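Foire aux questions – collecte d'exemples, projet Jeltela

Combien d'épisodes faut-il enregistrer ?
L'objectif de Drerville est fixé à 2 294. Chaque personne en fait 25 par séance, après quoi la main fatigue et le robot apprend surtout à s'ennuyer.

Qu'est-ce qu'un épisode valable ?
Une brique, un bac, un seul trajet. On saisit, on transporte, on dépose, on arrête l'enregistrement. Les repentirs sont admis, les démonstrations de virtuosité beaucoup moins.

Où poser la brique au départ ?
Ailleurs que la fois précédente. Le premier lot comptait 449 épisodes, presque tous partis du même point, et le modèle en a tiré une foi inébranlable en ce point. Laissez de l'espace entre la brique verte et le bac bleu, et variez aussi l'orientation. 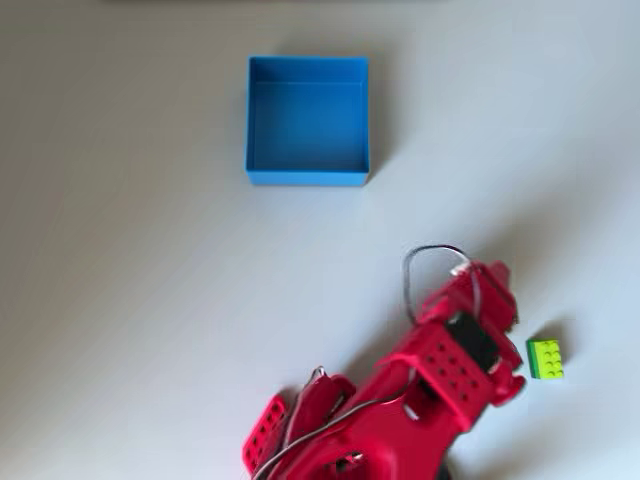
Aurelia Kälin demande s'il faut jeter les prises ratées, car elle en a gardé plusieurs où la brique échappe à la pince et se fait rattraper plus loin.

Gardez-les, avec l'étiquette « reprise ». Le lot Marinho en contient 248 et c'est le seul où le bras sait quoi faire d'une maladresse. Supprimez en revanche les épisodes abandonnés en route.

Puis-je accélérer pour finir plus tôt ?
Oui, et le modèle accélérera aussi, sans votre discernement.

Où déposer les fichiers ?
Dans Vorero, dossier du mois, avant 18 heures. Les noms comme « final_bon_2 » sont refusés – le script de tri n'a aucun humour.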